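Knarrende Tür? So kriegt ihr sie leise

Meine Küchentür hat monatelang gequietscht, am liebsten morgens um sechs. Erst mal alles Zerbrechliche von der Arbeitsplatte räumen, falls euch die Tür beim Aushängen wegkippt.

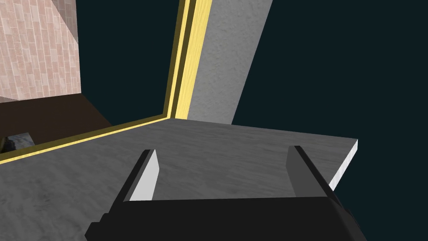 Dann die Tür anheben, Stifte abwischen und einen Tropfen Öl drauf – ich nehme das von Uibo. Bitte kein Speiseöl, das verharzt!

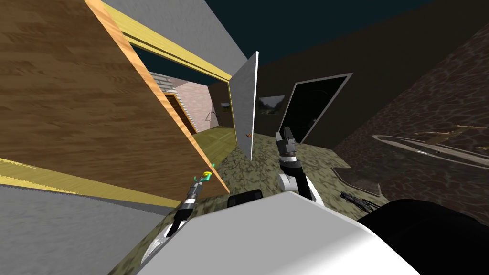 Offene Tür, braun gemasert

Wieder einhängen, ein paarmal schwenken, Reste abtupfen. Auf Holz gibt Öl sonst Flecken.
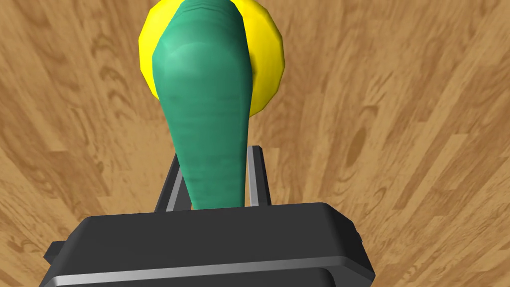 Grün auf Holzmaserung

Bei mir ist seit Dezember Ruhe.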